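**Dec 15, 2025 | Automation notes**

## Hand guiding comes back to the Dotdale cell

Since June the Dotdale cell has collected its demonstrations by remote control. The operator sat at the leader arm, watched the two video feeds and drove the robot through the task. For pick and place this worked well enough. For the ring-on-peg task it did not. Operators hesitated over the last stretch of travel, and the recorded paths carried that hesitation into the training set.

Mỹ Triệu, who runs the cell for Serside, has now moved the peg task back to hand guiding. The operator holds the arm at the wrist, puts it in the low-stiffness mode and walks it through the motion. Joint positions are logged for the whole demonstration, along with the wrist view and the fixed depth view. Gripper open and close commands come from a foot pedal, which leaves both hands on the arm.

The first comparison used 35 demonstrations per method, recorded by the same operator. Median time for a hand-guided demonstration was 5 seconds shorter. The larger difference was in the approach: guided paths came down over the peg in a single movement, while remote paths usually stopped and corrected at least once.

Hand guiding has a known cost. The operator's forearm shows up in the wrist view, and a policy trained on those frames can learn to expect it. Triệu's procedure is to record the joint path by hand, clear the table, then replay the path with the operator standing back. Only the replay images go into the set. Replay doubles the recording time per demonstration. It also catches bad paths early: 4 of the 35 guided paths missed the peg on replay and were dropped.

Some settings for anyone repeating this:

- Enter the tool mass again after any change at the wrist, camera included. A wrong value makes the arm drift as soon as it is released.
- Leave slack in the cable at the wrist joint. A tight cable pulls on the last joint and the pull is felt through the hand.
- Start each demonstration from the stored home pose, then move the peg base between recordings.
- Do not touch the depth camera mount during a session. If it is bumped, recalibrate and start a new session folder.

The replay script is in the Usteo repository under the Võ branch. It expects the old log format, so files recorded after the last controller update need to be converted first. A fix is in review. Remote control stays in use for the bin tasks, where reaching in by hand is awkward, and the peg comparison will be repeated with a second operator before the procedure is written up for the other cells. 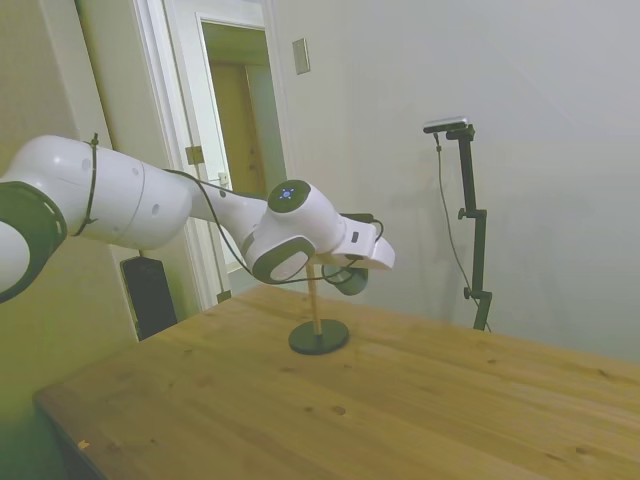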